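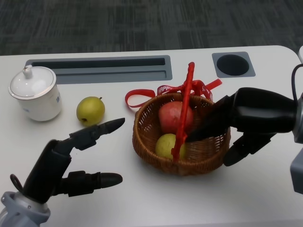
Unit 4: Comparing End Effectors on a Two-Arm Station
Handout, revised Mar 19, 2019

Purpose

Unit 3 covered arm kinematics with the tool treated as a point. In this unit the tool has fingers, compliance and a volume of its own, and the arm planner has to account for all three. You will run the same pick and place task with two end effectors and report the difference: the Tiltum multi-finger hand and the Wotholm parallel gripper.

Reading: Lab manual, sections on grasp taxonomy and on force limits. Review the definition of form closure before the session.

Task

Objects are fruit (pears and apples) and a woven basket. Fruit is moved from the table into the basket and back out again. The two directions are scored separately. Placing tolerates a position error of several millimeters. Picking from inside a basket does not, as the wall, the rim and the neighboring fruit all take up clearance the fingers need.

Note the approach used for the basket. The upper fingers enter over the rim, angled down, while the lower finger stays outside the wall. In this pose the wall lies between opposing fingers. Closing the hand may load the wicker as well as the fruit, and the current reading alone does not tell you which. Students often log this as a grasp on the fruit. Check the camera view before you assign a label.

A ribbon tied to the basket is a second contact hazard. It is thin, it deforms, and the depth map represents it poorly. Plan the right hand to one side of it. Do not plan through it on the assumption that it will move.

Definitions used in scoring

Success: the fruit is lifted clear of its support and released inside the target region.
Slip: relative motion between finger and object after closure.
Basket drag: any motion of the basket during a fruit pick. A trial with basket drag may still be a success, but mark it.
Abort: operator stop or controller fault.

Controller settings

Both end effectors run from the Daneshvar controller. Log at 2,000 Hz on the force channel. Position data can be logged at the default rate. Zero the force channel with the hand open and clear of the table before every block. Wrist cable routing affects the zero. If you change the wrist orientation by a large amount, zero again.

Finger closure is commanded by position with a current ceiling. Leave the ceiling at its preset value. Pears bruise before the Tiltum hand reaches its own limit, and a bruised pear has a different friction coefficient from a sound one. Replace bruised fruit and record the replacement.

Reference data

The October section completed 148 trials with the Tiltum hand. Success in the placing direction was 95 percent. Picking from the basket was lower and varied with fruit orientation, so no single figure is given. Plot your own results by stem angle.

The parallel gripper has a smaller swept volume and usually reaches a fruit against the wall more easily. Its contact area on a round body is small, and slip is more frequent. Expect a tradeoff and quantify it.

To submit

1. Trial log in Plarier format, one row per trial.
2. Force trace for one clean success and one slip, same axes.
3. One paragraph on whether the wall was loaded during basket picks, with evidence.
4. Answer: for a sphere against a vertical wall, what minimum clearance does a finger of thickness t require? State your assumptions about fingertip shape.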